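Robotics Workshop, Flurkdale
Notes for session 6: choosing a hand
Updated 24 Jul 2020

I promised last time that we'd stop talking about arms and get on to what goes at the end of them, so these notes are all about hands. Read them before you come in, please, and have the simulator open while you do (the old build is fine, don't bother updating).

We've got two candidates. One is the Nowicki parallel gripper, which you all know from the April exercises: two flat jaws, one motor, opens and shuts. The other is the Wikov hand, with a thumb and four fingers, and far more joints than most of you will want to think about before lunch. My own feeling, and you're welcome to argue, is that people reach for the fancy hand too quickly. I did it myself for years!

The test is a kitchen job. Take hold of the pepper, lift it clear of the plate, hold it still, put it back. It sounds like nothing. But a pepper is lumpy and shiny, it has a stem that gets in the way, and the rim of a plate is just high enough to catch a knuckle if you come in low. 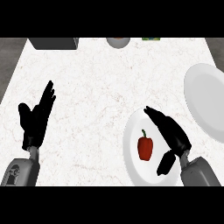

Most of the trouble with a fingered hand comes before it touches anything. With flat jaws you line up, drop down and close. With fingers you have to decide where the thumb goes first, and if you leave that until the last moment the wrist has to twist to make up for it - and then the forearm swings out and you've lost your nice straight approach. So set the thumb early. Pick your wrist angle, move in slowly, and only then start curling the fingers.

The second arm matters too, even when it has no job. Park it open and well off to the side. I've watched plenty of good runs ruined by an idle hand drifting into a busy one.

How we'll score it: each of you gets 100 tries per hand, started from slightly different positions by the script. A try counts if the pepper comes up, stays up and goes back on the plate. Write down why the failures failed, in plain words. "Slipped off the left side" is useful, "bad grasp" tells me nothing.

Last year's group in Fludmont logged 2330 tries between them and roughly half their notes just said "missed". Please don't do that to me again.

For next time: finish the Nowicki runs, start the Wikov ones, and bring your worst failure to show everybody. Mine involves the stem.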